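### 3.2 Household storage and moves

Tenants in the Stuvville sample moved more than we expected. Of 54 households, 34 had changed address at least once since the first visit, and most took their shelving with them. Fixed cupboards stayed behind, obviously. Open wooden units got taken apart, carried, put up again — sometimes missing a rung or a few screws. Shokri's earlier notes from Holtenitz say much the same, though her group was older and moved less often.

We asked what people kept and why. Answers short. Price came up first, then weight, then "it fits anywhere." Looks hardly mentioned.

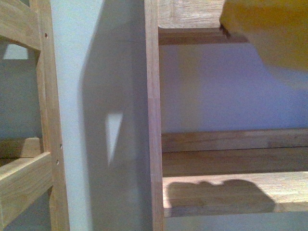

### 3.3 Repair and re-use

Second interviews ran in February, 20 minutes each, mostly in kitchens. Firouzeh Shokri did the coding, with a second pass on anything marked unclear. Repairs were counted only if the tenant did the work or paid for it. Landlord repairs are in Section 4.

Plain wood did well here. Tenants said they would drill it, sand it or cut it down without asking anyone, wich was not the case for coated board. Rented flats in the Siliņa block had the most repairs per household, the Eson flats the fewest. Could be age of building, could be rent level — we can't seperate the two with this sample. Length of stay had little effect once the 2 largest households were left out. 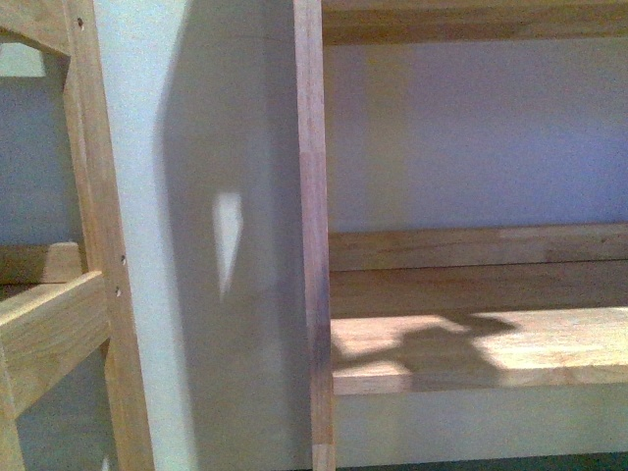
*Figure 2. Side post and rung of a light wooden shelving unit, with screw holes in the face of the post.*

Costs were self-reported and patchy. Treat as lower bounds.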